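4장 촛대 및 테이블 조명의 준비와 배치

4.1 적용 범위

이 장은 몬티(Monti) 연회 테이블 세팅 시스템을 사용하는 객실 및 연회장에서 유리 촛대를 설치하고 점화하며 철거하는 절차를 규정한다. 테이블보와 식기의 배치는 3장을, 보관 선반의 조립은 6장을 참조한다. 전기식 테이블 램프에는 이 장의 4.3항과 4.7항만 적용한다.

이 장은 2023년 12월 7일 개정본을 기준으로 한다. 이전 판의 부록 나에 있던 초 규격표는 삭제되었으며, 해당 내용은 4.4항으로 옮겼다.

4.2 설치 전 확인 사항

설치 담당자는 작업을 시작하기 전에 다음 사항을 확인하여야 한다.

1. 행사 지시서에 실제 불꽃의 사용이 허가되어 있는지 확인한다. 허가란이 비어 있는 경우에는 허가되지 않은 것으로 본다.
2. 해당 실의 화재 감지기가 정상 상태인지 시설 관리 부서에 조회한다. 감지기를 임의로 차단하거나 덮어서는 안 된다.
3. 소화기의 위치와 압력 표시를 확인한다.
4. 공조 장치의 송풍구가 테이블을 직접 향하지 않도록 조정한다.
5. 보관함에서 촛대를 꺼내어 한 점씩 밝은 곳에서 점검한다. 보관함 번호 1107에는 식당용, 3195에는 연회장용 촛대가 들어 있다.

주의: 금이 가거나 이가 빠진 유리 제품은 사용하지 않는다. 미세한 균열은 손끝으로 느껴지지 않을 수 있으므로 반드시 빛에 비추어 확인한다. 불량품은 적색 표찰을 붙여 별도 상자에 보관하고 다른 제품과 섞지 않는다.

4.3 테이블의 준비

1. 테이블의 네 다리를 모두 편 뒤 잠금쇠가 걸렸는지 확인한다.
2. 상판의 양 끝을 가볍게 눌러 흔들림을 점검한다. 흔들림이 있으면 다리 끝의 조절 나사를 시계 방향으로 돌려 높이를 맞춘다.
3. 상판을 마른 천으로 닦는다. 물기가 남은 상태에서 유리 제품을 올려놓지 않는다.
4. 테이블보를 사용하는 경우 주름을 완전히 편다. 촛대의 바닥이 주름이나 이음선 위에 걸치지 않아야 한다.
5. 테이블보를 사용하지 않는 경우에는 촛대를 끌어 옮기지 말고 들어서 옮긴다.

참고: 목재 상판은 열과 촛농에 의하여 변색될 수 있다. 장시간 점화가 예정된 행사에서는 받침 접시를 함께 사용한다.

4.4 초의 선택과 고정

초는 행사의 예정 시간보다 연소 시간이 긴 제품을 선택한다. 연회장에서는 향이 없는 초만 사용하며, 향초는 로비와 대기실에 한하여 허용한다.

1. 초의 지름이 촛대 컵의 안지름에 맞는지 확인한다. 초를 힘주어 밀어 넣지 않는다.
2. 초가 헐거울 때에는 지정된 고정용 밀랍을 소량 사용한다. 종이, 천, 접착테이프로 틈을 메워서는 안 된다.
3. 초를 컵 중앙에 수직으로 세운다. 기울어진 초는 한쪽으로 촛농이 흐르고 유리를 불균일하게 가열한다.
4. 심지를 짧게 다듬는다. 잘라 낸 심지 조각은 컵 안에 남기지 않는다.

참고: 티라이트를 사용할 때에는 금속 용기가 있는 제품을 선택하고, 용기를 벗기지 않은 상태로 컵에 넣는다.

4.5 배치

1. 촛대는 테이블의 중심선을 따라 배치하는 것을 원칙으로 한다. 색상이나 크기가 다른 촛대를 함께 사용할 때에는 행사 지시서의 배치도를 따른다.
2. 꽃 장식, 냅킨, 차림표 등 가연물과 충분한 간격을 둔다. 위쪽으로 늘어진 장식이 있는 자리에는 촛대를 놓지 않는다.
3. 착석한 손님이 팔을 뻗는 범위와 서빙 동선에서 벗어나도록 위치를 조정한다.
4. 배치를 마친 뒤 손님의 눈높이에서 양쪽을 확인한다. 마주 앉은 손님의 시야를 가리는 촛대는 낮은 것으로 교체한다.
5. 어린이가 앉는 테이블에는 실제 불꽃을 사용하지 않고 전지식 초로 대체한다.

연회장 505호는 창가의 외풍이 강하므로 창문에 접한 테이블에는 전지식 초를 배치한다. 창문을 닫은 경우에도 같다.

4.6 점화와 감독

1. 점화는 손님 입장 직전에 실시한다. 자루가 긴 점화기를 사용하고 성냥은 사용하지 않는다.
2. 테이블의 안쪽에서 바깥쪽 순서로 점화한다. 소매가 넓은 복장을 한 직원은 점화를 담당할 수 없다.
3. 점화가 끝나면 담당 구역의 감독자에게 구두로 보고하고 점검표에 서명한다.
4. 불이 켜져 있는 동안에는 감독자 한 명이 실내에 상주하여야 한다. 교대할 때에는 후임자가 도착한 뒤 자리를 떠난다.
5. 초가 컵 가장자리 가까이까지 타면 불을 끄고 교체한다. 교체는 유리가 완전히 식은 뒤에 한다.

경고: 점화 중인 촛대를 들거나 옮기지 않는다. 뜨거운 유리에 물을 부으면 파열될 수 있다. 불꽃이 비정상적으로 커지면 소화 덮개를 사용하고, 즉시 끌 수 없는 경우 손님을 대피시킨 뒤 비상 연락망에 따라 신고한다.

4.7 철거와 세척

1. 모든 불꽃을 소화 덮개로 끈다. 입으로 불어 끄면 촛농이 튈 수 있으므로 금한다.
2. 손님이 모두 퇴장하고 유리가 실온으로 식을 때까지 기다린다.
3. 남은 초를 들어내고 굳은 촛농은 나무 주걱으로 제거한다. 금속 칼은 사용하지 않는다.
4. 미지근한 물과 중성 세제로 한 점씩 손세척한다. 요철이 있는 부분은 부드러운 솔로 닦는다. 색유리 제품은 식기세척기에 넣지 않는다.
5. 깨끗한 물로 헹군 뒤 보풀이 없는 천으로 물기를 닦고, 세운 상태로 건조한다.
6. 칸막이가 있는 보관함에 넣는다. 촛대를 서로 포개거나 눕혀서 보관하지 않는다.

전기식 램프는 전원을 차단한 뒤 마른 천으로만 닦는다.

4.8 파손 시의 조치

유리가 파손된 경우 해당 테이블의 이용을 즉시 중지하고 주변의 음식과 음료를 전량 폐기한다. 큰 조각은 보호 장갑을 착용하고 집으며, 작은 조각은 젖은 종이로 눌러 수거한다. 수거물은 두꺼운 종이로 싸서 내용물을 표시한 뒤 지정 용기에 버린다. 파손 보고서는 당일 근무가 끝나기 전에 제출하여야 한다.

4.9 점검 주기와 문의

보관 중인 촛대 전량은 매년 5월에 점검한다. 재고가 100점 이하로 내려가면 비품 담당자가 보충을 신청한다. 서로 다른 시기에 입고된 색유리는 색조에 차이가 있을 수 있으므로, 같은 테이블에는 입고 번호가 같은 제품을 우선 배정한다.

절차에 관한 문의: 스턴몬트(Sturnmont) 연회 운영부, 머밴위 제임스(Myfanwy James)
비품 및 재고에 관한 문의: 스턴몬트 자재 관리부, 오타카르 후바체크(Otakar Hubáček)

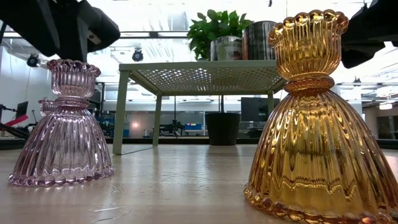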